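Review: the Zudel kitchen simulation pack, from somebody who had to budget for it

Posted Sunday, December 13, 2020, by Jummai Ezeani

I buy things for a small robotics teaching lab, and for most of this year what I have been trying to buy is a kitchen. We want our students to program an arm to put dishes away, and the grand plan was a real bench with a real sink and real plates (and, I suppose, a real dustpan). The quotes came in, I went for a walk around the block, and when I got back I started reading up on simulated kitchens instead. The Zudel pack was the one we ended up paying for. I have now had it long enough to have opinions, and a few of you have written to ask, so pour yourself something and get comfortable.

What you pay

A one-year lab license is $733 and covers 4 seats. That gets you the kitchen scenes, the arm and gripper models, and updates for as long as the license runs. It does not get you the computer to run it on. Our old desktops opened the program cheerfully and then sat there thinking, so we bought a Nekeck workstation as well, and that one came to $3,564 with the graphics card we wanted. Please put that line in your budget from the start! I left it out of my first request and had to go back with my hat in my hand, and the second conversation was a good deal less friendly than the first.

We looked at the Stamska pack too. It costs less, and the license is simpler to read, but our instructors wanted camera views from the gripper as well as from overhead and they found those easier to set up in Zudel. If you only need the one fixed view I'd tell you to try Stamska first and keep the difference.

What the kitchen is like

Plain, and I mean that kindly. You get gray counters, a boxy microwave with a pair of round knobs, a black wire dish rack, a white sink, and simple dishes to move around. The overhead camera is the one I like best for planning, and I don't even write code.

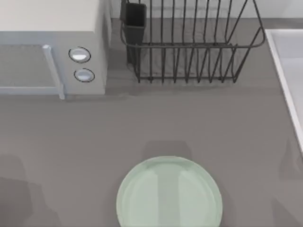 I used that top-down view to work out how much counter we should build when the real bench finally gets its turn. We had sketched something much smaller on paper, and after an afternoon of nudging things around on the screen with our lead instructor I added another length of countertop to the January order. That alone made me feel better about the license fee. Moving a microwave with a mouse is a lovely thing when you have moved as many real ones as I have.

The dishes could be better. There is a soft green plate that catches the light nicely, and I'd have been glad of more pieces with that kind of finish, as a shiny plate is exactly what our students are going to struggle with on the real bench. I wrote to Zudel about it and got a polite answer that didn't promise anything.

The gripper view

Our instructors care far more about the close camera than I do. You are right down between the fingers, one pale and one nearly black, and everything is in smooth grays with soft edges. I couldn't make much sense of it the first week. You do get used to it, and the students took to it faster than any of us, but I would set aside some teaching time for it in your plan. An hour of somebody sitting with each group is money too, even if it never shows up on an invoice.
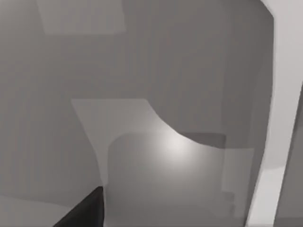
The wire rack and the sink

The rack is the best thing in the pack, to my eye. The rods are thin and round, the bottom wires go up and down in zigzags to make the plate slots, and even the shadows on the counter follow the same pattern. We had been about to order a real rack with a flat base from the Bashir catalog, and I held that order back and went looking for one shaped more like this.

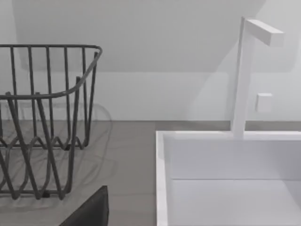
The sink is deep and square, with a tall angular faucet. It's handsome enough, but we haven't planned any lessons with water in them, so I can't tell you how far it goes beyond looking like a sink. Ask before you buy if that matters to you.

Would I buy it again?

Yes, for a lab in our position, with the real bench still waiting its turn. I'd give it 3 stars on price once the workstation is counted, and 4 for everything else. Do read the renewal terms, which are tucked away on the last page of the agreement, and put the renewal on your calendar early. Ours falls right in the middle of budget season, and I have already asked Zudel whether they can move it.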